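September 17, 2020
By M. Setiawan

3.2 Crease recovery in dark woven cloth

Crease recovery was assessed on plain and twill cloths supplied by the Nakport mill, all dyed in shades between slate and charcoal. Dark cloth is harder to grade by eye than pale cloth, as a shallow fold throws little visible shadow on it. Each piece was conditioned for 50 hours, folded under a flat weight and then released. Grades were given on the six-point Lundilura scale, in which 6 is a surface free of marks and 1 is a fold with a sharp ridge.
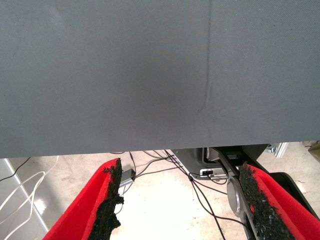 The weave had a clear effect on the grade. Twill pieces recovered faster along the weft than along the warp, and the difference was largest in the first hour. Plain pieces showed no such preference. Of the 461 gradings made, 37 were set aside as the two graders differed by more than one step; most of these were of charcoal twill graded late in the day.
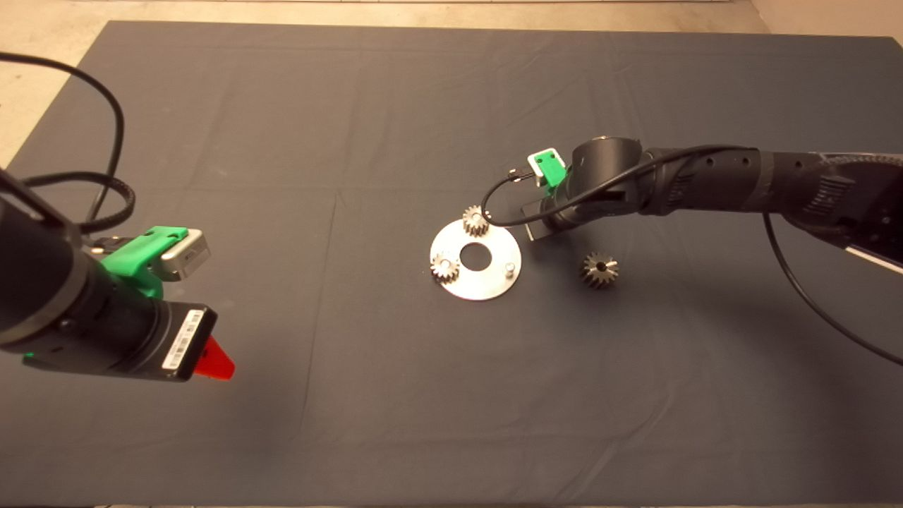
Figure 4. Dark grey cloth laid over a tabletop, with soft creases and fold lines.

Long, soft creases were the main source of disagreement. A sharp fold can be found with a fingertip, but a soft one has to be judged by tone alone, and the tone changes with the height of the lamp. Lowering the lamp raised the number of creases reported without changing their order of severity. The lamp height was therefore fixed for the second round, held in October.

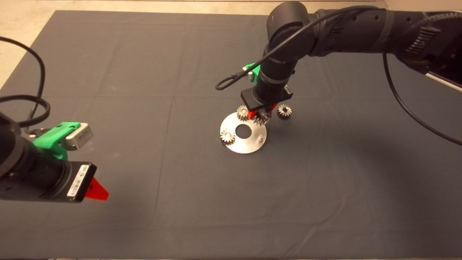
The Merkix finish, applied to half of the twill pieces, improved the grade by one step at most. Its effect was lost after repeated washing — a result in line with the stiffness readings in Section 3.1. Unfinished plain cloth kept its grade throughout. Edge curl was recorded separately and is treated in Section 3.3.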